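About Unard

Unard is a small school for people who want to cook for their living, or only cook better at home. We are in the town of Vindness, in the old building behind the post office, and we have been teaching there for 20 years. Ruth Restrepo started the school with one stove, a borrowed table and four students. Three of these students are still working in kitchens today, and one of them comes back every January to teach our soup week.

Ruth came to cooking from bookkeeping. She says that the two jobs are similar, you must put every thing in its place and check it before you go home. This is still how we teach. A new student spends the first days with knives, onions and a notebook, and the recipes come later.
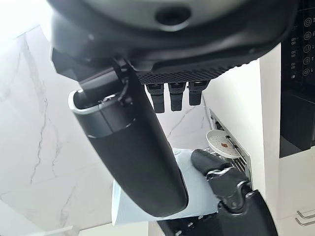
We have now three courses. The Monday Table is an evening course for beginners, and it starts at half past six. The Cuervo Course is for people who already work in a restaurant or a canteen and want a certificate. It takes 30 weeks and has an exam at the end, with one written part and one cooked dinner for guests. Our third course, Selum, is for older people who live alone and have lost the habit to cook. In Selum we make small portions, and we eat together afterwards - for many students this is the best part.

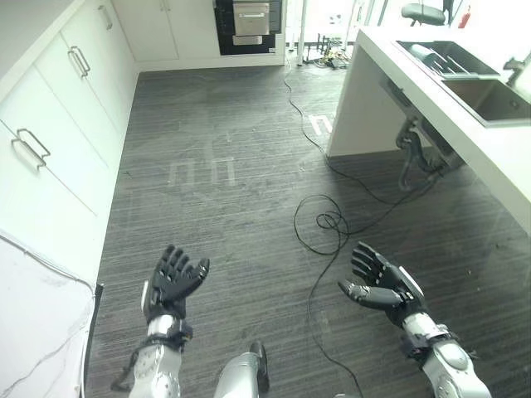

We believe that a person learns to cook in a kitchen which is similar to the one at home. Big steel halls are good for hotels, but many beginners feel lost in them. White lower cabinets with flat doors and plain bar handles are enough for a good lesson. In the first week we ask each student to draw the plan of the own kitchen, and the teacher uses it to give advice about where to keep the pots, the oil and the salt.

Our groups stay small. Last year 39 people finished the Cuervo Course, and since the beginning we have given 878 certificates in all courses. Ruth signs each one by hand.
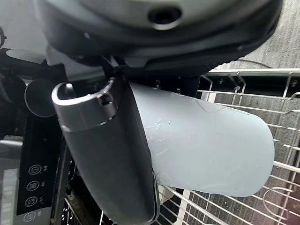
Do I need experience to join?
Only for the Cuervo Course, where we ask for six months of work in a kitchen. The Monday Table and Selum are open to everybody.

Each lesson finishes with the washing up, and the teachers take part in it also. Some students are surprised by this in the beginning. We think it belongs to the profession, and a lot of good conversation happens at this time. 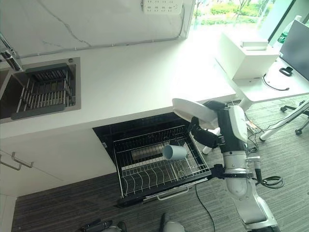 The school is closed in August. In the other months you are welcome to visit us on a Monday, between four and six, and speak with a teacher before you decide. Please ring the lower bell, the upper one belongs to the dentist.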